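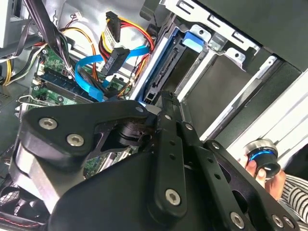

Buscar en el foro... Buscar
Búsqueda avanzada

¿Alguien ha respondido encuestas a turistas en Wolport?

Publicado en mayo por Salamatu Kwofie

Hola a todos, volví hace poco de Wolport y me quedé con una duda. Estaba en la cola del ferry a Trurby, con la mochila a cuestas y muerta de hambre, y se me acercó una chica con una carpeta para hacerme una encuesta sobre "percepción del visitante". Me dijo dos minutos. Fueron 45 preguntas!! Que si la limpieza de las playas, que si la señalización, que si volvería... Llevaba allí 2 días, qué voy a saber yo de la señalización. ¿A vosotros también os han parado? ¿Sirve de algo?

mochilera_lenta
A mí me pillaron en el mirador de Prindow, y además la misma encuesta. Puse un cinco a todo para acabar antes (lo confieso). Si la mitad hace lo mismo que yo, menudo estudio les va a salir.

Tono87
Pues no estoy de acuerdo con eso de contestar a boleo. Trabajé un verano pasando cuestionarios y se nota muchísimo quién marca todo igual, esas hojas las apartábamos. Y sí que se usan, en mi pueblo cambiaron el horario del bus por las quejas de la gente de fuera.

mochilera_lenta
Bueno, un bus. En Prindow siguen cobrando por el baño del mirador y me juego algo a que se lo ha dicho todo el mundo.

Rita_del_norte
Lo que falla es dónde preguntan. En la cola del ferry estás de mal humor, y en la playa con un helado todo te parece estupendo. Yo preguntaría en el hostal, la última noche. En el Siriwardena, que es donde paro siempre, tienen un cuaderno en la entrada y la gente escribe páginas enteras, con dibujos y todo - se aprende más ahí que con cualquier casilla.

Tono87
Ya, pero un cuaderno lo escribe el que tiene ganas. El que se fue enfadado ni lo abre.

Salamatu Kwofie
Gracias por contestar! Yo al final la respondí en serio, eh, hasta la de los ingresos. En lo de volver puse que sí, aunque a Trurby más que a Wolport. Rita, ¿el Siriwardena tiene habitaciones individuales o es todo compartido? Me interesa para la próxima.

Rita_del_norte
Tiene de las dos, pero las individuales vuelan. Escríbeles con tiempo y pide una que dé al patio.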